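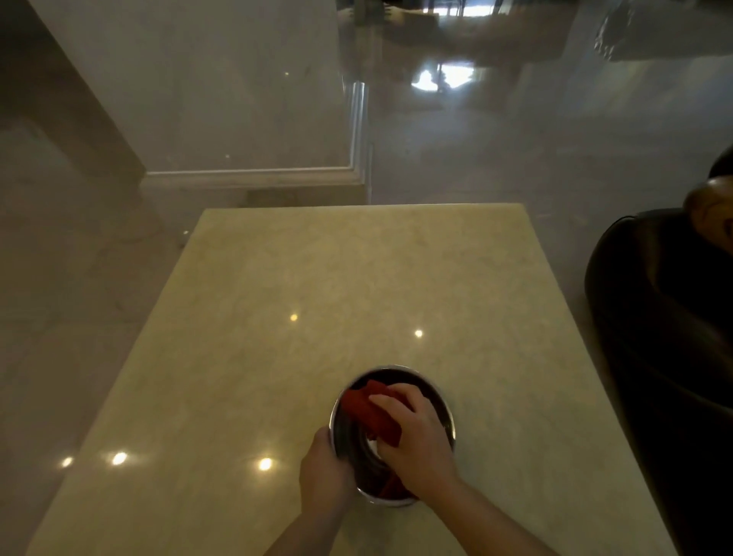 Scanning the Kovel negatives, part two

I finished the second binder in August. The running total is 2,712 negatives, nearly all 35 mm black and white, stored in strips of five in Skiltent sleeves. The sleeves have yellowed at the seams but the film lies flat.

Setup is unchanged from part one: a Gokia copy stand, a macro lens at f/8, and an LED panel under the film holder. I gave up on the flatbed. It took too long per strip and softened the grain toward the corners.

Exposure

I meter the clear film base between frames and set it just below clipping, then lock that for the whole strip. Dense negatives get a second pass at four times the exposure. So far 93 have needed it, most of them night shots of the harbor at Appiah.

Dust

A rocker blower and an antistatic brush, in that order. Wet cleaning only for fingerprints. I tried software dust removal on one strip and it ate the rigging on the boats.

Inversion

I invert in linear space, set the black point from the film base, and apply one curve per roll. Per-frame curves looked better one at a time and worse side by side.

Pace is around 30 strips an evening. The third binder has medium format in it, so I need a different holder before I can start.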